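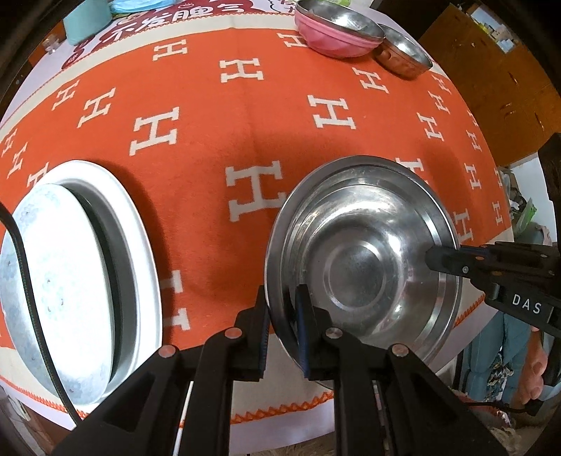 Use the Good Tablecloth on a Wednesday

I grew up in a house with two sets of everything. There were the plates we ate from and the plates we looked at, the napkins for us and the napkins for other people, and a tablecloth that came out at Christmas and went back in its drawer before anyone could spill on it a second time. I loved that tablecloth. I think I ate off it maybe a dozen times before I left home, and I'd like to argue, as loudly as a small-town column allows, that this was a terrible waste of a tablecloth.

Cloth is meant to be eaten on! It takes a stain, it goes in the wash, it comes out a little softer and you do it again. The ones I admire most in other people's houses are the ones with a ghost of beet juice near one end and a darned spot where a candle tipped over. You can tell that people have sat there and stayed sitting.

Ridness has a population of 2136, and for a place that size we own a staggering amount of table linen. I know this from the spring rummage sale, where box after box of it turns up still creased from the package, with the price stickers on. Hand-hemmed runners, cloths with borders somebody spent a whole winter on (I do a little hemming myself, badly, so I know how long a corner takes), bright prints that must have looked so cheerful in the store. Most go for less than a cup of coffee. I bought six last year and I use all of them, and my only regret is the one I let the woman behind me have, which was yellow and had pears on it.

What I've noticed since is that the meals got longer. Same food, same table, same slightly wobbly leg. But lay down a cloth and people wait for each other before they start. They put their phones on the counter without being asked. My kids, who used to eat standing up like horses, now sit through an entire bowl of soup, and one of them asked if we could have "the restaurant table" again, on a night when dinner was eggs. It costs me a minute before supper and one extra load of laundry a week, and I can't think of another minute in my day that gives so much back.

I also think color has been badly treated. Somewhere along the line we all agreed that a nice table is a white or gray or oatmeal table, and that anything louder is for picnics and children. Well, it's dark here at half past four in December. Give me orange, give me stripes, give me a pattern that argues with the plates. When the café at Kukon switched from bare tabletops to printed cloths, every one of them different, I heard some grumbling that it looked like a yard sale. It does look like a yard sale, and it's the happiest room in the county. I go out of my way to get the table with the roosters.

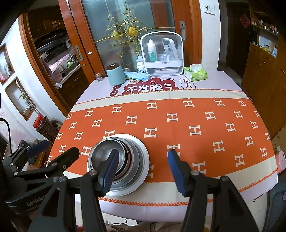
One reader in Killwood wrote to me after I first brought this up in the spring, and she wasn't having it. She said the good cloth is good precisely because it's kept back, that her family knows it's a real occasion when they see it, and that if she put it out for meatloaf there would be nothing left to put out for a wedding. She added that I clearly don't do my own ironing.

She has me on the ironing. I don't iron, I pull the corners straight while it's damp and call it done. On the rest of it, though, I've thought about her letter a lot, and I partly agree. A signal is worth having. I just don't believe the cloth is what makes the wedding feel like a wedding, and I've been to some pretty wonderful ones at folding tables with paper on them. If you must keep one back, keep one. Keep the very best one! But there are five more under it in the drawer, and they're doing nothing.

There's the money question too, and it's fair. The new linens at Grímsdóttir are gorgeous, I've stood there with a corner of one in my hand for far too long, and at 400 dollars for the big size I wouldn't let anybody near it with gravy either. So don't start there. Start with whatever your aunt gave you that you've never unfolded. Start with a bedsheet if it's a nice bedsheet – I've done it, with a runner down the middle to hide the seam, and our guests asked where I bought it.

The rummage sale comes around again when the weather turns, and I'll be there early, before the doors open, looking for pears. In the meantime go and open the drawer. Tonight's leftovers will do fine.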